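Zimmont clamp lamp review: very bright, slightly awkward, mostly worth it
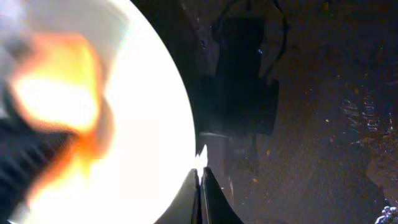
Ifigeneia Antoniadis
June 2020

I bought the Zimmont clamp lamp from Tradlow in Leeds for £100, which is more than I have ever paid for a lamp. The old one had a loose neck and I was tired of propping it up with a book. I use a work light every day, mainly for sorting, mending and small paint jobs, and the surface underneath is dark, so a weak bulb gets swallowed up.

The Zimmont comes in one long box with the arm already joined to the head. You fit the clamp, tighten one bolt and plug it in. The instructions are a single folded sheet in small print. I needed them only to find out which way round the rubber pads go, and the drawing for that step could be clearer. The tool for the bolt is in the box, taped under the cardboard tray, where I missed it the first time.

Brightness

There are five settings. The lowest is fine for reading. The second and third are the ones I use. The fourth is useful for close work on dark material, and the top one is too much for anything pale. With a large white round area next to a dark speckled surface, the white goes to a near-solid glare and you lose almost all the detail in it, while the dark side still looks dark. Strong colours suffer as well. Orange turns pale yellow in the middle and keeps its colour only at the fringes.

If you work on white paper, china or pale cloth, ignore the top two settings. I did a morning of hemming on a white pillowcase at full power before I gave in, and I could still see the shape of the lamp head when I shut my eyes. Turned down to three it was comfortable, and the stitches were easier to see as well.

On dark things it is a different story. I could find a black thread on navy wool, which I had given up doing after tea in winter. Ribbed and textured materials show up well if you bring the head down low and let the light come from the side. From straight above, the ridges flatten out.

There is a switch for warm or cool light. The cool setting is harsh to my eye. The warm one leans a little yellow, so I would not match paint by it, but it is pleasant to sit under. The lamp remembers the last brightness you used and forgets the colour, so you start on cool every time you turn it on. I have written to Zimmont about this. Anastasia Vlachopoulos from their customer desk wrote back promptly and told me it is how the lamp is set at the factory and can't be changed.

The arm

The arm has two joints and a swivel at the head. It reaches the far side of my table with a bit to spare. The lower joint is stiff and stays where it is put. The upper one is less good — if the head is stretched right out it sinks slowly over the course of an hour. Tightening the knob cures it until you next move the arm, and then you have to do it again. The knob is small and I find it hard to grip.

The clamp is solid. It opens wide enough for a thick worktop and the pads have left no marks. It won't hold on a rounded edge. My brother-in-law Vangelis wanted to borrow the lamp for his kitchen table, which has a curved lip, and we couldn't get it to bite. He has since bought the one with the weighted base and is happy with that, though it takes up a good deal of table.

Heat and noise

The head gets warm on the top setting and stays cool enough to touch on the lower ones. There is a faint hum at full brightness if the room is quiet. With the radio on I don't hear it.

The flex is too short. Mine runs to an extension lead, and I would have expected better at this price. The plug is a bulky one and covers part of the next socket.

Compared with the Ronetora

Before buying I tried the Ronetora, which belongs to Kyriaki Petridis in my mending group. It is cheaper and lighter and the arm doesn't droop. The light is weaker and comes from a narrow strip, so your hand throws a hard shadow across whatever you are doing. For reading or writing letters I would choose the Ronetora and save the money. For dark fabric and fiddly work, the Zimmont is clearly ahead.

Things I would change

A longer flex, a bigger knob on the upper joint, and a lamp that remembers the warm setting. I would also like the brightness buttons to feel different from each other. They are flat and all the same size, and the one for full power sits right next to the off button, so I have blasted myself more than once when I was trying to turn the thing off for the night.

The guarantee is 2 years and you have to register on the Zimmont website to get it. The form asks for the serial number, which is printed on the underside of the head. Write it down before you clamp the lamp to the table.

Four stars out of five. I have kept mine and it stays on setting three.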